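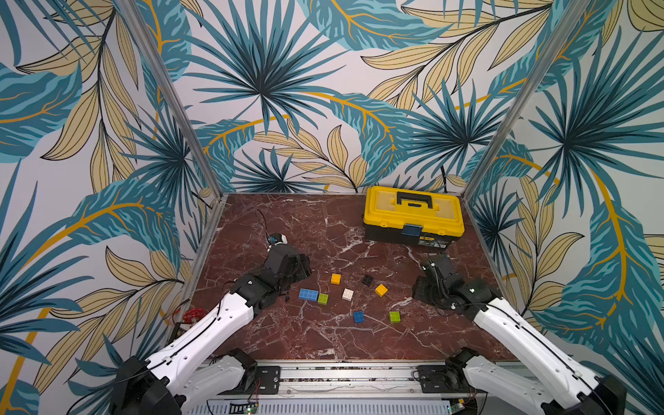 Teak needs less looking after than most people think, according to the workshop manager at Vondráček, and the worst thing an owner can do is oil it every month. The company has made outdoor benches and chairs in Trimitville since before the current manager joined, and the question of oil comes up in almost every phone call.

"People see it going gray and they panic," the manager said. "Gray is the surface weathering. The wood under it is fine. If you like the brown color, sand it lightly in May and put on one coat of sealer. If you don't mind gray, wash it with soap and water and leave it alone."

The workshop turns out 2000 benches a year and 3000 folding chairs. Most go to private gardens, with a smaller share to cafes and hotels. The cafe chairs come back for repair more often, usually with the same fault.

"It's the hinge pin. A chair at home gets folded twice a year. At a cafe it gets folded every night, and somebody drops it on a stack. We changed to a thicker pin on the Vunodby chair and the returns went down a lot."

The Vunodby is the cheapest seat in the range. The Warkach bench, a three-seater with a high back, is the most expensive, and it weighs over 100 pounds. Buyers are asked to measure their gate before ordering.

Asked about covers, the manager was cautious. A tight plastic cover holds moisture against the wood, and mildew starts at the joints. "Use one that lets air through, or use nothing. I have had a bench outside for 5 winters with nothing on it. I tip it forward when it snows."

Cushions are another matter. They should come indoors whenever rain is expected, even the ones sold as waterproof, as the seams let water in and the filling takes days to dry.

The company is working on a dining table to go with the Warkach. The top is finished, but the legs have been redrawn several times because the first ones wobbled on uneven paving.

"We could have put adjustable feet on it," the manager said. "They rust. So we're trying a wider base, and if that doesn't work we'll go back to the drawings. It will be for sale when it stands still."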